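Home | Forums | New posts | Members | Search | Log in

Letting & Renting > Repairs and damp

Condensation every morning, agent says it's "lifestyle"

draughty_dot
First winter in this flat (Fadidbridge, top end near the station) and the windows are streaming by 7am. Bedroom and the room I work in. Agent is Aksoy Lettings, they sent a leaflet about opening windows and that was that. Black spots starting in the corner behind the wardrobe.

Questions really
- is a dehumidifier worth the money or do I keep on at the agent
- do blinds make it worse
- does drying washing indoors matter THAT much, I've got no outside space

Work room is where the big window is. Table's right under it, I've had a white cloth over it as I'm sick of wiping the wood down. 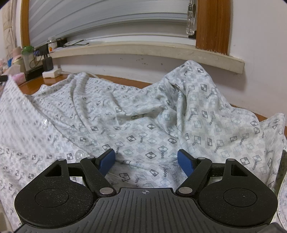 Re: Condensation every morning, agent says it's "lifestyle"

mortarboard
Yes washing matters that much. A full load holds a couple of litres easily and it all goes in the air, then onto the coldest thing in the room, your glass. Shut it in the bathroom with the fan on and the door closed.

And get a cheap humidity meter before you buy anything bigger. Mine was a tenner. If you're over 60 per cent all day there's your answer.

Re: Condensation every morning, agent says it's "lifestyle"

pip_in_the_attic
Disagree with starting at the washing tbh. Why do agents always get away with this. Black spots in a corner can be a cold bridge, missing insulation, leaking gutter, anything. Put it in writing, ask for an inspection, keep dates. "Lifestyle" is what they said to me for two winters and it was a cracked downpipe. Landlord's bill in the end was 3,559 quid for the wall and the replastering, wouldve been a fraction if they'd looked the first time.

Re: Condensation every morning, agent says it's "lifestyle"

mortarboard
Fair but a downpipe doesn't put water on the inside of the glass every morning. Wet glass is wet air. Could be both.

Re: Condensation every morning, agent says it's "lifestyle"

draughty_dot
Bought a meter at lunch. 78 in the bedroom!! Work room a bit better but not much. Will write to Aksoy tonight as well.

Heating is on twice a day, hour each. Is that the problem?

Re: Condensation every morning, agent says it's "lifestyle"

kettle_on
Probably part of it. Two quick blasts and the walls never warm up. Low and steady did more for us than anything, set it at 17 and left it. Bill went up 34 pounds over the whole winter, I'd braced for worse.

Blinds - yes they do make it worse overnight. Cold air sits behind, glass gets colder, more water. Leave a gap at the bottom, couple of inches over the sill. Don't push furniture tight up to it either. I've a big grey one in the spare room over a pale sill, desk along there and a cloth or padded cover next to it, and it was horrible till I started lifting it at bedtime.

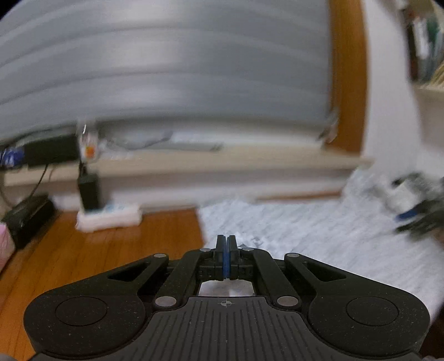

Re: Condensation every morning, agent says it's "lifestyle"

sashcordsid
Dehumidifier question seems to have got lost. Get a compressor one for a heated flat, not the desiccant sort, they're for garages and cold places. I've got an Arik, the mid size, had it four years. Noisy. Pulls loads out though. Paid 40 second hand off a bloke two streets away. My sister's Dernus is quieter but the tank is tiny and it cuts out in the night.

Empty the tank before bed. Clean the filter once a month or it just hums at you.

Re: Condensation every morning, agent says it's "lifestyle"

pip_in_the_attic
And who pays to run it? Tenant. That's my issue with it. You mask the damp, the agent says all sorted, wall still rotten behind the wardrobe.

Re: Condensation every morning, agent says it's "lifestyle"

sashcordsid
She can do both?? Nobody said don't write. But breathing mould til they answer is daft.

Re: Condensation every morning, agent says it's "lifestyle"

kettle_on
Window vac for the mornings too, and tip the water down the sink. Wiping with a towel then drying it on the radiator puts it all back in the room. Did that for a year like an idiot.

Re: Condensation every morning, agent says it's "lifestyle"

draughty_dot
Ok update. Washing now in bathroom, fan on, wardrobe pulled out a hand's width. Down to 64 this morning in the bedroom, glass only wet along the bottom. Aksoy have replied - someone coming "in due course". Asked them for an acutal date.

Going to look for a second hand compressor one at the weekend. Anyone know if the Arik takes a drain hose?

Re: Condensation every morning, agent says it's "lifestyle"

sashcordsid
Mine does, hole round the back with a rubber bung in. Hose not included, any garden centre. Needs to run downhill mind.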